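Geseck Laundry Assist: Frequently Asked Questions, Answered by a Skeptic

Muthu Pillai, updated Friday, March 23, 2018

I get a lot of mail about the Geseck laundry service, mostly from people who run small guesthouses or shared laundry rooms and have just been through the sales call. These are the ones that keep coming back. I don't sell the thing and I have no deal with Geseck. I also don't own one, so weigh my answers accordingly.

What do you get for the money?

A two-armed robot on a base, a set of covers, setup at your site, and a support line. It is a rental. You never own the robot, and the contract says so three times in slightly different wording. If you stop paying, they come and get it.

What does it cost?

The figure I was quoted was $523 a month, before tax. The brochure says "from" in front of its price, and I have yet to hear from a customer who got the "from" price. Ask for the full amount in writing, with delivery on the same sheet.

Does it do the whole laundry job?

No, and read the brochure slowly on this one. "Supports your full laundry cycle" means it handles baskets and moves clothes. Measuring detergent is your job. So is checking pockets. Folding is listed as "planned," and it was listed as planned in October too.

Can the hands really handle clothes?

Some clothes. Towels and T-shirts are the things the sales people like to bring, and I'd do the same in their place. Ask to see a fitted sheet, a bra with hooks, and a pair of tights. If they say those aren't supported yet, fine, but then they should come off the list of "everyday garments."

The fingers have joints and rounded black pads at the tips, and the knit cover goes over the back of the hand.

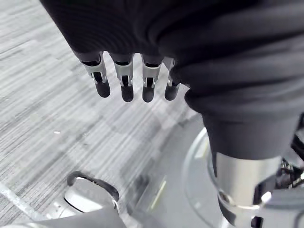
Covers are treated as wearing parts. You get two with the contract and you buy the rest. I asked how long one lasts and was told it depends on use, which I could have worked out for myself. Get a price for replacements before you sign. I'd also ask whether you can wash them in your own machine or have to send them back, as I have now heard both answers from the same office.

Is it the same machine as the Miltov?

People ask because the two get quoted side by side. They are separate products with separate contracts. Miltov charges by the load and Geseck by the month, so a quiet laundry room may well do better with Miltov. Work it out on your slowest month. The sales sheet uses a very busy one.

Do I need a special washing machine?

Geseck says a front loader at normal height is fine. Top loaders are out. Stacked machines are "assessed individually," and the one reader who asked for that assessment was turned down. Dryers get one line in the manual and I would not sign on the strength of it.

What about the floor?

Flat and level. Low carpet tile is accepted, deep carpet isn't. A door sill can be a problem, so measure yours and send them the number. You'll also want clear space for turning. Look up how much room the base needs, then add the basket, because the arms carry it out in front.

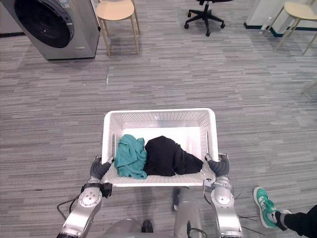 Baskets matter more than you'd think. Geseck has a list of approved ones, and a cloth hamper or a wire trolley isn't on it. A stiff plastic basket with a proper rim is the safe choice. The approved list is short and the weight limit is in small print under it. Wet towels are heavy, so ask whether that limit was set with dry clothes.

Can people be in the room while it works?

Adults, yes, according to the manual. Children and pets, no. If your laundry room is open to guests, I'd want to know who is responsible when a guest wanders in with a toddler. The contract is vague here. Get a plain answer, by email, from someone whose name you can find again.

How long does setup take?

The offer says 4 hours. That covers putting the robot in and running the first checks. It doesn't cover training your staff, which is booked separately and, yes, billed separately.

What happens when it breaks?

Repairs are passed to a company called Rureo. Phone support is weekdays only. Ask what happens to your monthly fee while the robot is out of action. In the contract I read, you keep paying.

Is there a trial?

There is a paid one. Bring your own laundry and your own basket, and stay in the room for the whole of it.

Would you rent one?

Not at that price, for a job I can do while the kettle boils. If you have staff who can't lift baskets, your sums may look different. I'll change this answer when folding moves off the planned list.

Will you be reviewing the Bunnag as well?

I've asked them for a contract to read. So far they have sent me a brochure.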